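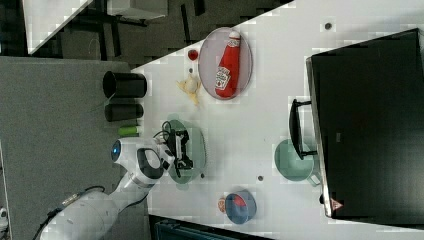
Bralia has extended its Irdale range of oval tableware with a serving plate and a side plate, both on sale to trade customers from July. The two new pieces complete a line that until now consisted of bowls and mugs only. The oval form was chosen for small kitchens, where a worktop often has to hold a microwave oven, crockery and food at the same time. On a white tabletop with a black microwave on one side, a pale green oval plate and a larger pinkish-white one still leave room for a mug and a small blue bowl. The larger plate there carries a ketchup bottle laid on its side.

Reading time: 2 min

Filed under: Company news / Kitchen and table

The serving plate has a shallow well and a raised rim. The side plate repeats the same profile at a reduced size and fits inside the serving plate for storage. Both have an unglazed foot ring, ground flat after firing so that the plates do not rock on smooth surfaces. They are suitable for microwave ovens and dishwashers, but should not be placed under a grill or over direct heat.

"Round plates waste the corners of a narrow worktop," said Mawar Simanjuntak, head of product at Bralia. "An oval can be turned to run along the back wall or across the depth, depending on what else is out. We also changed the rim, as earlier samples were difficult to lift with wet hands."

The plates were tested over 15 weeks in shared kitchens in Tuhumury. Households used them for ordinary meals and recorded chips, stains and scratches on a weekly sheet. Of the 50 serving plates issued, two were returned with chipped rims. The rim was thickened after the first returns - the production version incorporates this change. Staining from tomato sauces was recorded on 7 sheets and was removed in each case by washing at the normal dishwasher setting.

Rodrigo Barreto, who supervised the tests, said that storage had produced more comments than use. "Several households stood the plates on edge beside the microwave. The first foot ring was too narrow for that and the plates slid. The ring is now wider and sits further out."

The range is supplied in pale green and pinkish-white. Glazes are applied by spraying, and slight differences in shade between batches are to be expected. Customers who need matching sets for cafés or canteens are advised to order the full quantity at once and to quote the batch reference on any later order.

Distribution is handled by Briltorel, which also holds stocks of the existing bowls and mugs. Orders received before noon on Wednesday are dispatched the same week. Plates are packed upright in divided cartons made of recycled board, and replacement pieces can be ordered singly.

Trade enquiries: Melur Pattinasarany, sales office, Bralia.

Sign up for our trade newsletter. You can unsubscribe at any time.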